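Calibration drift in pellistor heads, and what we changed

24 June 2022

The boiler house at Jesmont has 42 fixed gas detection heads, all catalytic bead type, all installed in the same month. I took over the maintenance schedule from Kwan-ho Yuen in the spring, along with a spreadsheet of bump test results that had 1,358 rows and no column for ambient temperature.

Catalytic heads lose sensitivity as the bead ages. Silicone vapor speeds this up, and so does sulfur. The loss does not show on the zero reading, which stays flat while the span falls away. A head can sit at zero for months and read 30 percent low when methane reaches it. The only check is to apply test gas.

I sorted the rows by location. Three heads accounted for most of the failed bumps, and all of them were above the pump skids, where the Gomex contractor had been using a silicone spray on door seals. We swapped the spray for a dry PTFE one and replaced the three beads. Ntombi Chauke reran the span check at 50 percent LEL after a 24-hour warm-up and logged the results by serial number, which should have been done from the start.

The second problem was flow rate. Our regulator delivered too little gas through the long tubing to the high heads, so the readings had not settled when the technician wrote them down. Hui-mei Chuang timed it: nearly 163 seconds to a stable value on the longest run. The procedure allowed 60. It now says to wait until the reading holds steady.
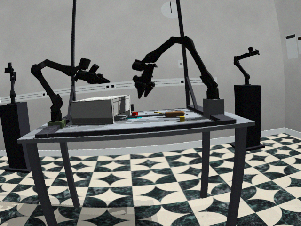 Simulated table with two black arms.

Still open: whether to move the pump area to infrared heads. They are immune to silicone but blind to hydrogen, and the Kwok line next door carries some. I have asked for a quote on both types.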